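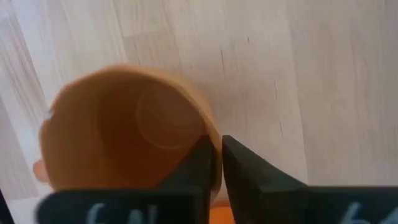

Two days at Brustlow with kids, worth it in July?

Forums > Theme Parks > Trip Planning > Brustlow

Search this forum Advanced search Go

22 May 2019, posted by mapleandmoss

Hi all! We're driving down in July with a seven year old and a ten year old and I keep going back and forth on one day or two. My sister says one is plenty. The two-day pass is 40 dollars more per person and I'd rather spend that on food, but I also don't want to be dragging two cranky kids to the parking lot at 9 pm because we "have to" see everything. Anybody been lately?

coaster_dad_stl wrote:
Two days, easy. We tried it in one last summer and spent most of it standing in line for Kirui (the river ride). My son got on it once. The second day is when you get to go back to the stuff you liked.

Pennywhistle wrote:
Gonna disagree with coaster dad. It's not a big park! Get there 20 minutes before the gates open, go left while everybody else goes right, and you can be done with the big rides by lunch. We did all of it in one day and had time for the evening parade. Put the money toward a hotel with a pool.

coaster_dad_stl wrote:
Was that in July though?

Pennywhistle wrote:
First week of June, ok, fair. But I still say one.

Jurgita Jankauskaitė wrote:
We went both ways, one day in spring and two days in summer. With a seven year old I would take two and go home after lunch on the first. Check the height sign for Stastenora before you promise anything, my daughter was too short and there were tears. Also the lockers by the front are small, we couldn't get our cooler in.

mapleandmoss wrote:
Oh no, Stastenora is the one she's been talking about since Christmas. I'll measure her tonight. Is the campground any good? Thinking of Droltent since it's 18 miles out and so much cheaper.

Pennywhistle wrote:
Droltent is fine, bring earplugs. The showers get busy after the park closes.

coaster_dad_stl wrote:
We liked it. Ask for a spot on the creek side, there's way more shade over there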